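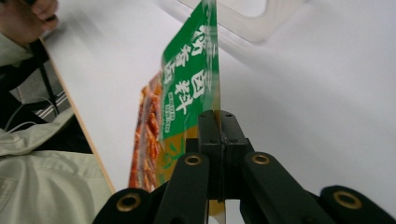

Reinaldo Barbosa wrote to tell me that a recipe without exact quantities is a form of rudeness. He had read my piece on my aunt's stew, reached the words "enough pepper", and closed the laptop. Enough for whom, he wanted to know.

I have some sympathy. I once followed a recipe that asked for 608 grams of onion, and I remember the strange peace of it, shaving slivers off the last one like a jeweller. The stew was fine. It tasted like a stew made by someone who was frightened of the author.

My trouble with exact recipes is that they assume an exact world. My oven says 200 and means something more personal. The onions in Grarkstead market are mild in April and by autumn could strip a door. Give us both the same spoonful of pepper and Mr Barbosa will be fanning his mouth while I reach for more, or the other way about. I haven't met the man.

My aunt cooked for 6 every night and owned no scales. She owned a cup with no handle, and when it was lost in a move she sulked, bought another of a different size and carried on. I asked her once how long to leave the pot. "Until it's done," she said, and looked at me as if I'd asked which end of the spoon to hold.

So the pepper stays as printed, Mr Barbosa. Start with a bit and taste it. If it's dreadful, write again, and do say how much you used.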